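The Patient Business of Teaching a Robot to Set a Table

By the time I got to the back room at Clular, Callum Halliday had been moving the same bowl back and forth for most of the morning, and he was still in very good spirits about it. He talks while he works, the way some people do over knitting, and every so often he would break off in the middle of a story to say "good one" or "no, scrap that" to his colleague Jayson Lumanlan, who was keeping the log.

The project is called Pedberg, and what it asks of a robot arm sounds like something you might ask of a helpful child before supper. Pick up the bowl. Put it down where it belongs. Smooth the cloth. Callum drives the arm from a pair of handles, and as his own hands turn and close, the arm does its best to do the same, while a computer keeps a record of every motion. Collect enough of these lessons and the arm can begin to try the job on its own. Enough, for the bowl, is 700. They would like 2000 before they trust it with anything their mothers would mind losing.

I had pictured something a little more like a stage, I suppose, with everything polished and a spotlight on it. But the teaching goes on at a table with a big off-white cloth over it, creases and all, with the arm reaching down from overhead and black cables hanging past, and you find yourself looking at the one small bowl as if it were the most important dish in the county.
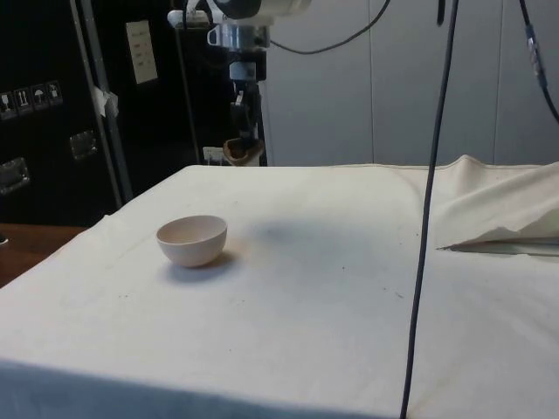 Learning to go slowly

Jayson came to the work from a bakery, where he spent seven years shaping rolls, and he thinks it was good training. "You learn that your hands know things you never told them," he said. When he first took the handles he rushed, because that is how he would clear a table at home, and the lessons were nearly useless. Now he comes at the bowl from a little above the rim, pauses, closes the gripper gently, and lifts. He pauses again before letting go. It looks fussy, but those small waits make it much easier for the arm to learn where one part of the job stops and the next one starts.

Cloth is another matter. A bowl keeps its shape, bless it, while a fold of fabric will never lie the same way twice, and both men have strong opinions on where to pinch it. Callum likes a corner. Jayson goes for the edge, a hand's width in. They have agreed to record 2 sets of lessons, one in each style, and let the arm settle the argument - though I had the feeling that neither of them plans to accept the result.

Before I left they let me have a turn. The handles are lighter than I expected, and there is a tiny delay that makes you feel as though you are working underwater. I got hold of the bowl on my third try, carried it a few inches, and set it down with a knock that made Callum wince. Jayson wrote something in the log and, very kindly, would not let me read it.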